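Soseder Zaline Automatic - Set-up Guide

Section 3: Winding, setting, strap

Read this before first wear. Takes a few minutes. If the watch has been sitting in its box it will have stopped, normal, see 3.1.

3.1 First wind

1. Take the watch off the wrist. Always. Winding on the wrist puts side load on the stem.
2. Unscrew the crown, toward you, until it springs out. Position 0.
3. Turn the crown away from you, 30 full turns is too many. 20 is plenty. You can't overwind it but no point wearing out the gears.
4. Seconds hand starts. If not, a gentle side to side swing. No shaking, no tapping on the table.
5. Push the crown in and screw down. Finger tight.

Note: full power reserve is 56 hours. Desk workers may see less. Top up by hand in the morning if you take it off at night.

Caution: if the crown won't thread, stop. Back it off a half turn counter-clockwise until you feel a small click, then try again. Crossed threads are not covered.

3.2 Date

1. Crown out to position 1 (first click).
2. Turn toward you to move the date forward. It doesn't go backward, don't force it.
3. Stop one day short of today's date.
4. Pull to position 2 and run the hands forward past midnight untill the date flips. Now you know you're on a.m.
5. Carry on to 3.3 with the crown still out.

Caution: do NOT use the quick date between 9 p.m. and 3 a.m. on the dial. Date wheel is engaged then and a tooth can break. If the hands are in that zone, move them to 6 first.

Short months: advance by hand on the first of the next month. So March 1 and so on.
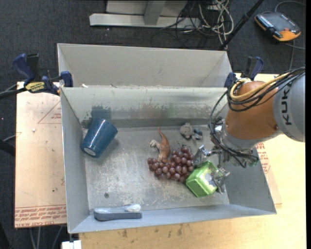
3.3 Time

1. Crown in position 2. Seconds hand stops.
2. Best done with the seconds at 12. Wait for it, then pull.
3. Go a few minutes past the right time and come back to it slowly. Takes up the slack.
4. Push in on the time signal. Screw down.

Expect some drift the first couple of weeks. Let it settle before you write to us about rate. Where you leave it overnight matters too, dial up and crown up give different results. Try both, keep the one that suits you.

3.4 Bezel

Turns one way only, counter-clockwise. Line the triangle up with the minute hand, read elapsed minutes off the bezel later. Gritty feel = sand or salt. Rinse under tap with crown screwed down, turn it a few times while rinsing. No oil.

3.5 Bracelet and strap

Steel bracelet (Heiskanen clasp):
1. Lay it on a soft cloth, arrows on the inside of the links facing you.
2. Push pins out in the direction of the arrow. Tool is in the small bag.
3. Take links evenly from both sides so the clasp sits centered.
4. Pins go back in against the arrow. Tap flush.
5. Fine adjustment: 3 holes on the clasp side, move the spring bar with the fork end of the tool.

Fakar rubber strap: cut one groove at a time, try it on, cut again. You can't put it back. Replacment straps are sold in pairs only.

Caution: spring bars fly. Cover with your thumb. Glasses are a good idea.

3.6 Water

Rated to 80 meters. Fine for swimming, not for diving. Crown screwed down every time. Never turn the bezel hard or touch the crown underwater. No hot tubs or sauna, seals don't like it. Salt water: rinse after.

Fog under the crystal that doesn't clear: pull nothing, open nothing, send it in.

3.7 Service contact

Rate and movement questions: Seija Nieminen, service desk.
Straps, clasps, missing tools: Aleksi Kokkonen, parts.
Have the number from the case back ready. Warranty is 2 years from purchase, keep the stamped card.

Next: Section 4, Cleaning and storage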